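How to Clean and Reset a White Fabric Sofa

Posted 2023-05-03 by Tuulikki Vuorinen

A white sofa shows everything, so it pays to go over it on a schedule. I do mine once a week, with a deeper clean in January and again in summer. The weekly version takes 17 minutes if the washing is left out.

What you need

A vacuum with an upholstery tool and a crevice tool
2 white cotton cloths
A soft brush
Clear dish soap
A bowl with 200 ml of lukewarm water

Check the care tag first. It is usually under a seat cushion or stapled to the underside. W means water-based cleaners are fine. S means solvent only. WS means either one. X means vacuum only, and you can skip step 4.

Step 1. Clear the seat

Take off the throw and the pillows and put them on a clean sheet. Pick up remotes, phones, chargers and anything else lying on the cushions. Run your hand along the gap at the back of the seat before the vacuum gets there. Coins and hair clips are the usual finds.

Step 2. Vacuum

Start with the backrest and work down. Use the upholstery tool in short, overlapping strokes, all in one direction. Switch to the crevice tool for the seams and along the arms. If your cushions come off, do both sides and the platform underneath.

Step 3. Brush

Go over the arms and the front edge of the seat with the soft brush. Hands and legs rub there, and the fabric goes gray before the rest does. Vacuum again where you brushed.

Step 4. Spot clean

Stir a few drops of soap into the water. Dampen one cloth, wring it hard and blot from the outside of the mark toward the middle. Rinse by blotting with plain water on the second cloth. Don't rub. Test a hidden spot first - the back lower corner is a good place. Let it dry fully before anything goes back on.

Step 5. Put the pillows back

Shake each one outside and punch the corners out. Large plain pillows go at the ends against the arms. Colored and patterned ones look better along the backrest, with the print toward the middle and the smallest one last.

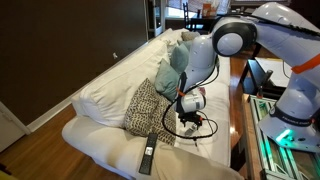
Dark or bright covers can bleed onto white fabric when they are damp, so wash new ones separately the first time and dry them all the way through.

Step 6. Fold the throw

Fold it in thirds the long way and lay it over the front edge or one arm, wherever people sit most. It washes more easily than the seat does. If it is 100 percent cotton, a warm cycle is fine. Wool goes in cold, on the delicate setting.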